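Visit report: Jundard book warehouse and bindery, Kastville
2018-08-30

Jundard ships craft and cooking titles to small bookstores and to individual buyers overseas. The company opened its Kastville building to customers for one afternoon this summer. I order from them for a reading group that shares freight costs, and my interest was in how the postage on a cookbook is arrived at. Elango Subramaniam, who runs outbound shipping, led the tour.

Receiving

Books come in from printers on pallets and are booked in by title and printing. Different printings of the same title are kept apart. This matters for cookbooks, where a later printing may carry corrected quantities. The bin label shows the printing number, and the packing slip repeats it. Buyers can ask for a specific printing in the order notes, although the website does not mention this.

The stock list on the day of the visit held 573 craft titles and 211 cooking titles. Knitting and paper crafts take up most of the first group. Regional cooking is the largest part of the second, followed by bread. General fiction was dropped two years ago and the shelving has been reused for oversize pattern books.

Weighing and packing

Every title is weighed once, on arrival, and the figure is stored in the order software, a package called Sekance. When a customer fills a cart, Sekance adds the book weights, picks a carton size, adds the carton weight and looks up the rate. The rate tables step up at fixed weights, so a cart just over a step pays the full price of the next one. Moving one paperback to a later order can bring the total down noticeably. The software does not suggest this to the buyer. I asked whether it could, and was told that it is on the list for December.

Hardcovers are wrapped singly in paper with a board at each corner. Paperbacks are stacked spine to fore edge in alternating layers and wrapped as a block. Spiral-bound books travel at the top of the carton, with a flat sheet between the wire and the next cover. Cartons going overseas get a second strip of tape on each seam. 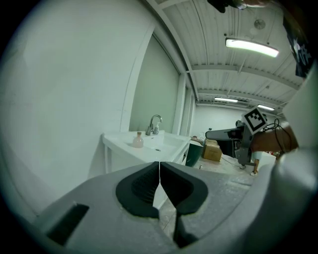
Bindery

The bindery is a smaller operation and handles repairs and short runs. The usual repair is a cracked hinge on a heavy cookbook, caused by leaving it open flat on a counter. The old spine lining is removed, the text block is reglued, and new cloth is laid under the original cover. The repair charge is 19 dollars plus return postage. Glued paperbacks are accepted only if all pages are present.

Short runs start at 300 copies. The sample on the table was Farahani, a collection of rice and stew recipes with sewn sections and a rounded spine. It stays open at any page without a weight. The paper is uncoated and takes pencil notes well, but I would expect it to mark easily near a stove. A coated version was considered and rejected on weight, as it would have pushed a single copy into the next postal step.

Costs for group orders

Freight can be shared among several buyers at one address. One person pays, and the slip lists each buyer's books separately if names are entered in the notes field. Customs forms are filled in per carton. A damaged book must be reported with a photograph of both the book and the outer carton, so keep the carton until everything has been checked.

The sale table by the exit had returned copies with bumped corners at half price. I bought two bread books and a guide to darning, and carried them home.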